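# A review of the Destis founder planning kit

I bought the Destis kit in July, after a long evening at the Pendton co-working space in which Ayanda Adams and I tried to explain our business idea to each other and found we had two quite different businesses in mind. She wanted to sell a booking service to small repair shops. I thought we were building a directory. We had been meeting over coffee for months (lovely coffee, too) and had somehow never written any of it down.

So, the kit. It comes in a flat box and you get a thick workbook, a pack of 100 prompt cards, two pads of tear-off planning sheets and a fold-out wall chart. There is an online version as well, but I like paper and I like having something to push across a table at a person.

The workbook is split into 16 sessions, each meant to fill an evening. The first few are gentle, almost cosy, and ask you who you are building this for and how you came to care about it. Then it gets a good deal firmer. Session five wants the names of real people who have told you they would pay, and it leaves you a whole blank page to put them on. Ours stayed blank for a fortnight, and I won't pretend I enjoyed looking at it! But it did send us out to talk to shop owners in Desbridge, and those chats changed our prices, our opening offer and very nearly our name.

The cards are my favourite part. You draw one, read it out and each of you writes an answer before anybody speaks. Ebise Demissie joined us for the third week, when we were thinking of asking her to come in as our technical partner, and one card ("What would make you leave?") gave us a better conversation than the whole of the previous month. She did join, I'm pleased to say, and we wrote her share down that same night on one of the planning sheets.

Now for the grumbles. The money section is thin. You get one sheet for costs and one for income, with no room for a slow start, and if you have never done a cash forecast you will need help from somewhere else. I borrowed an old spreadsheet from Riaan Van der Merwe, who ran a print shop before he started mentoring, and it did the job far better. The wall chart is a bit of a nuisance too. It is very large, the folds never quite lie flat, and the boxes along the bottom are so narrow that my handwriting gave up.

I also think the kit assumes you have a team already. Brahim Filali has been using my spare pad for his solo project and he skips one session in every four or so, as they are all about splitting up roles and settling arguments. He still likes it, though he would have liked a thinner and cheaper edition, and I can see his point.

As for how it compares with a proper course, I did the Au weekend programme last year and came away full of energy with very little on paper. The kit is slower and rather lonelier, and there is no one at the front of the room to cheer you along, but we have a finished plan, a signed agreement between the 3 of us and a list of shops waiting for the trial. For a pair or a small group who can keep one evening a week free, I would happily recommend it. Buy a decent pencil to go with it, as the paper in the workbook is shiny and ink smudges terribly.

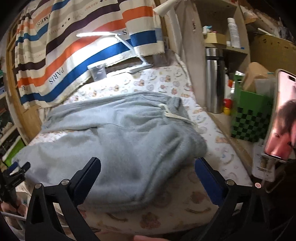

Can you use the kit if you haven't settled on a business idea yet?

It works best once you have at least a rough idea, although the first few sessions and most of the cards will help you choose between a couple of possibilities.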